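Carnlow Toy Exchange: notes on our second donation round

14 July 2019

Readers who followed the first round will recall that I closed it with more questions than answers. The shop had collected a good quantity of stock, the local schools had been pleased to receive it, and yet a fair proportion of what we sent was unsuited to the rooms it ended up in. I undertook at the time to publish an account of what would be done differently, and I now do so in my capacity as proprietor and as the person who signed the delivery notes.

The principal change concerns how schools make their requests. In the first round we asked head teachers for a general indication of need, and the replies were, naturally enough, general. "Anything educational" appeared on several of them. For the second round each school has been asked to name one member of staff who will actually use the items, and to list no more than 6 things in order of preference. Subira Kashindye, who teaches the reception class at the primary on the hill, returned her list within the hour and placed plain building blocks at the top, ahead of everything with a battery in it. 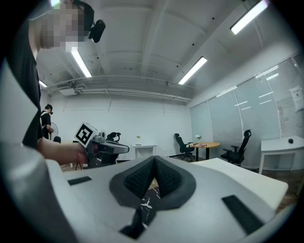 Suppliers were the second matter. Etico has agreed to release end-of-line puzzles and counting sets at cost, on the understanding that they are not resold. Marchuk has offered wooden vehicles with small faults in the paint. I inspected a sample carton in my own stockroom and found the faults to be cosmetic; a wheel that does not turn is another matter, and any such item will be returned. Sotis was unable to take part on this occasion but has asked to be approached again in October, when its new catalogue is settled.

I have been asked by two customers whether the shop profits from the arrangement. It does not profit directly. We receive the goods, store them, sort them by age and deliver them, and the cost of the van is carried by the shop. It would be less than candid to pretend that there is no benefit at all – parents do come in having seen our label on a box – but that benefit has never been measured and I have no plans to measure it.

Safety requirements remain as before. Every item must carry its original age marking, and nothing with small parts will go to a nursery class, whatever the request form says. Second-hand goods cannot be accepted. I am aware that this disappoints families who have kept things in excellent order, and Ruairí Madigan wrote me a courteous letter on the subject concerning his daughters' marble run. My answer to him was that I cannot vouch for a toy whose history I do not know, and that the church fair would be glad of it.

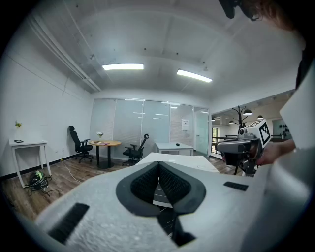
On the question of board games, opinion among the teachers was divided. Ariel Cabanatuan, who runs the after-school club, would happily take as many as we can find and reports that the older children will sit through a long game when it rains. Others observed that a game with one missing counter is of little use by half term. The compromise is that each game will be supplied with a bag of spare counters and dice, which we can make up from broken sets already in the shop.

Customers wishing to contribute may do so at the till. A contribution of £5 buys a counting set at the Etico price, and £100 will furnish a classroom shelf. Our target for the round is £1000. Contributors may name a school if they wish, although any surplus will go to whichever list has the most left on it.

Zlata Semeniuk will be looking after the request forms while I am away at the trade show, and Hryhorii Holovko has kindly agreed to drive. Schools are asked to confirm which entrance should be used, and whether there are steps. We carried a play kitchen up two flights last time, and then down again to the correct room.

Forms may be collected from the counter during ordinary opening hours, or requested by post with a stamped envelope. Schools that received goods in the first round are welcome to apply again.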